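분류: 강의자료 > 공간관리 기초 > 4주차 공용 탕비실

4주차. 공용 탕비실 살펴보기와 정돈하기

지난주에 서류함과 씨름하느라 다들 고생 많으셨습니다. 이번 주에는 조금 편안한 마음으로, 그렇지만 눈은 크게 뜨고, 사무실에서 가장 많은 사람이 드나드는 탕비실로 가 보겠습니다. 실습 장소는 Ninstead 사옥의 휴게 공간이고, 점검표는 Nolte 교재 54쪽에 있는 것을 그대로 쓰시면 됩니다.

1) 작은 것부터 보기

저는 수업마다 나사 이야기를 꼭 꺼냅니다. 또 그 이야기냐고 하셔도 어쩔 수 없어요! 검은 부품처럼 어두운 면에서는 나사 구멍이나 홈이 눈에 잘 들어오지 않으니, 옆에서 빛을 받게 하고 천천히 보시는 편이 좋습니다.

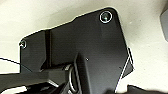 그림 4-1. 검은 판의 양 끝에 있는 나사와 세로 홈

그림에서는 오른쪽 위의 나사가 왼쪽 것보다 더 크고 또렷해 보이지요. 가장자리를 따라 밝은 선도 보입니다. 이런 홈은 마른 붓으로 먼저 쓸어 내고, 그다음에 천으로 닦습니다. 젖은 행주부터 들고 오시는 분이 해마다 꼭 계신데, 붓이 먼저입니다.

2) 조리대를 구역으로 나누기

이제 한 걸음 물러나서 전체를 보겠습니다. 저는 탕비실에 가면 물건보다 자리를 먼저 봅니다. 커피를 내리는 자리, 씻는 자리, 잠시 올려 두는 자리, 이렇게 이름을 붙여 놓으면 정리할 때 말이 훨씬 잘 통합니다.

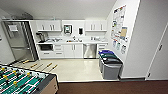

사진 제공: Starkau 공간관리 교육실

왼쪽 끝의 커피 메이커와 가운데 싱크대 사이에 그릇과 용기가 낮게 모여 있습니다. 커피를 따르는 손과 설거지하는 손이 만나는 자리라 물건이 쌓이기 쉬우니, 자주 쓰는 그릇만 남기고 나머지는 상부장으로 올려 보세요. 싱크대 주변의 작은 물건은 쟁반 하나에 모으면 닦을 때 한 번에 들 수 있어 편합니다. 바닥은 안쪽의 밝고 윤기 나는 면과 앞쪽의 갈색 카펫이 다르니 청소 도구도 따로 챙기셔야 합니다.

과제: 각자 쓰는 탕비실의 조리대를 구역별로 그려 오시고, 정돈은 20분 안에 끝내 보세요. 그림 솜씨는 보지 않으니 걱정 마시고요. 제출은 Zirnum 게시판에 올려 주시면 됩니다.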